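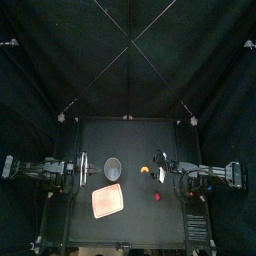
Passei uma manhã inteira de junho na Nimstead e saí de lá com mais perguntas do que levei, o que para mim é sempre bom sinal. Para quem não conhece, a Nimstead prepara tabuleiros de refeição para escolas e lares, naquele pavilhão comprido à saída de Ornbridge, logo a seguir à rotunda (se chegarem à bomba de gasolina, já passaram). Desde a primavera que há por lá uma novidade, e eu andava há semanas a pedir para a ver!

A novidade são dois braços robóticos montados frente a frente numa mesa escura, com cortinas pretas à volta. É ali que se ensaia a parte mais chata do trabalho, que é pegar em coisas pequenas e pô-las no sítio certo. Um copo, um tabuleiro, um pedaço de fruta. Parece pouco, eu sei. Mas quem trabalha na linha disse-me que é precisamente isso que dá cabo dos pulsos ao fim do turno, aquele gesto pequenino repetido vezes sem conta, com o pescoço dobrado e os olhos no tapete.

O sistema chama-se Flistlow e foi montado pela Csonka, uma empresa de integração que já tinha tratado das passadeiras do armazém. A Nimstead tem 84 pessoas a trabalhar em Ornbridge e a primeira coisa que perguntei, claro, foi quantas vão sair. Nenhuma, responderam-me, e está por escrito num acordo assinado antes de os braços chegarem: enquanto durar o ensaio não há despedimentos ligados ao Flistlow nem cortes nas horas. O que vem depois do ensaio é outra conversa, e já lá vou.

Confesso que fui à espera de uma coisa mais vistosa. Imaginava braços enormes a voar de um lado para o outro e afinal é uma mesa que cabia na minha sala (bom, talvez sem o sofá). Fiquei encostada à parede com um café na mão, ao lado de duas colegas da linha que estavam na pausa, e acabámos as três a olhar para aquilo como quem vê um jogo. Uma delas torcia descaradamente pelos robôs. A outra dizia que fazia melhor e de olhos fechados, e eu acredito.

A fruta é a grande dor de cabeça. Um copo é sempre um copo, explicou-me a rapariga da Csonka que acompanha os ensaios, mas um gomo escorrega, é curvo, e há que o agarrar com jeito. Por isso começaram por peças pequenas, poucas de cada vez, em posições que vão mudando. Até agora registaram 505 tentativas de recolha e, dessas, 408 foram dadas como boas pela equipa da linha. Sim, pela equipa da linha! É quem faz o trabalho todos os dias que decide se uma peça ficou bem posta, e isso agradou-me bastante. Uma peça pousada no tabuleiro mas torta conta como falhada, e parece que houve discussões acesas por causa disso.
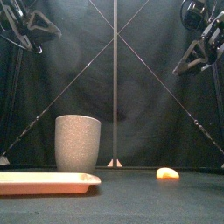
O que muda para quem lá trabalha

Para já, mudam os horários e mudam as tarefas. Em cada turno há 2 pessoas que deixam a linha durante umas horas e passam para a zona dos ensaios, onde preparam a mesa, apontam o que correu mal e mandam parar quando é preciso. Vão rodando todas as semanas. Recebem um suplemento por isso, pequeno, mas que aparece no recibo, e tiveram uma formação que umas acharam curta e outras acharam interminável (a parte da segurança levou uma tarde inteira e não houve bolachas, queixa que ouvi mais do que uma vez).

Também há quem não queira ir. Uma senhora que está na empresa desde que o pavilhão abriu disse-me, sem levantar os olhos dos tabuleiros, que não tem paciência para ficar a olhar para uma máquina e que prefere as mãos ocupadas. Ninguém a obriga, a rotação é voluntária. Mas ela própria me perguntou, já eu ia embora, se daqui a uns anos continuará a ser. Não lhe soube responder, e a direção também não quis comprometer-se quando levei a pergunta ao andar de cima.

Outro assunto que anda no ar é o ritmo. O receio de várias pessoas com quem falei é que, se os braços um dia passarem para a linha a sério, o tapete comece a andar à velocidade deles. A empresa garante que a cadência continuará a ser definida com quem lá está, e o pessoal pediu que isso ficasse também no papel. Quando lá estive, ainda não estava. Há uma reunião marcada para depois das férias e prometo que volto ao assunto.

E os pulsos, perguntam vocês? É cedo. Quem já passou pela rotação diz que chega a casa menos moída, mas também diz que chega com a cabeça mais cansada, de estar sempre atenta. Achei curioso, nunca me tinha ocorrido que vigiar um gesto pudesse cansar tanto como fazê-lo. A enfermeira da empresa está a recolher as queixas de uns e de outros e conta ter alguma coisa para mostrar no outono.

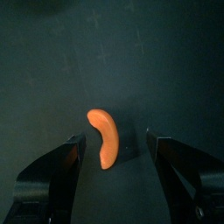
O pedaço cor de laranja entre os dois dedos da garra, durante os ensaios do Flistlow em Ornbridge.

Por agora, os tabuleiros que chegam às escolas continuam a ser todos enchidos à mão, e assim será pelo menos até ao fim do ensaio. Nada do que passa pela mesa escura vai para o prato de alguém, perguntei duas vezes para ter a certeza.

A Nimstead vai abrir as portas às famílias dos trabalhadores ainda antes do verão acabar, com visita à zona dos ensaios às 10h e às 15h. As inscrições fazem-se na receção do pavilhão. Se trabalham lá, ou já trabalharam, e quiserem contar-me como tem sido, escrevam para a redação ou deixem comentário aqui em baixo, que eu leio tudo.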